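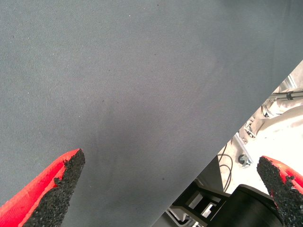 *Dark gray cloth, close up. Look for the faint lines running across it.*

# How Does Thread Turn Into Cloth?

Grab the bottom of your T-shirt and pull it sideways. Stretchy, right? Now find a pair of jeans, or a pillowcase, or a dish towel, and pull on that. I bet it hardly moved at all!

I've been making cloth since I was nine, when my neighbor Vittoria Russo let me sit at her loom and make a terrible, wobbly scarf (I still have it, and it's still terrible). So I get very excited about this stuff, and I'm going to try to get you excited too.

## First you need yarn

Cloth starts with fibers. A fiber is a very thin, hair-like bit of something. Cotton fibers grow on a plant, in fluffy white puffs around the seeds. Wool comes from sheep. Silk comes from the cocoons of silkworms, which are caterpillars and not worms. Polyester is made in a factory from the same family of stuff as plastic bottles.

One cotton fiber is so weak you can snap it without trying. But if you take a whole bunch of them and twist, they grip each other and get strong. That twisting is called **spinning**, and what you end up with is yarn or thread.

Try it with a cotton ball. Pull a little bit out gently with your fingers, twist it while you pull, and keep going. You'll get a lumpy little string. Give it a tug and see how much stronger it is than the fluff was!

## Over, under, over, under

The stiff kind of cloth, like the pillowcase, is **woven**. Weaving needs two sets of threads. The first set is stretched tight, side by side, like the strings on a guitar. Those are called the **warp**. The second set goes across them, over one and under the next, all the way to the other side. That's the **weft**.

On the way back you swap. Wherever you went over, you go under. Then you push the new row down snug against the last one, and do it again, and again, and again.

My big loom at home is named Zarby (yes, I name my looms, the small one is MacLeish). The last blanket I made on Zarby had 1,335 warp threads, and every single one had to be pulled through its own tiny hole before I could weave even one row. It took me 2 whole weekends and a lot of crackers.

## Loops and loops and loops

Your T-shirt is different. It's **knitted**. Knitted cloth is made of loops, with each loop pulled through another one. When you tug on it, the loops change shape and get wider, so the whole shirt stretches. When you let go, they mostly spring back.

If you have a magnifying glass, look at the front of your T-shirt. You should see teeny tiny V shapes stacked up in columns. Those are the loops! Socks are good for this too, and the loops in a chunky winter sweater are so big you won't need the magnifying glass.

## Why does some cloth have lines?

Lots of reasons, and I love all of them. Sometimes the weaver uses thick threads and thin threads together, so you get little ridges. Corduroy has ridges you can run your fingernail down — zzzzip! Jeans have slanted lines, and those come from going over two threads and under one, and moving over by one thread on each new row. That slanty kind is called **twill**.

## Make your own

You'll need a piece of cardboard, scissors, and some yarn.

1. Cut a row of small slits along the top and bottom edges of the cardboard. Try to line them up.
2. Tape one end of your yarn to the back. Wrap it up and down through the slits until the front is full of stripes. That's your warp.
3. Cut a long piece of a different color. Go over, under, over, under, all the way across.
4. Turn around and come back the opposite way.
5. Push the rows together with a fork.

Don't pull too hard at the edges or your weaving will get a skinny waist. Mine always did! My friend Cameron Guthrie taught me to leave the yarn in a little hill shape before pushing it down, and my edges have been much better ever since.

When you've filled the cardboard, cut the warp threads on the back and tie them off in pairs. It makes a nice coaster, or a rug for a very small mouse.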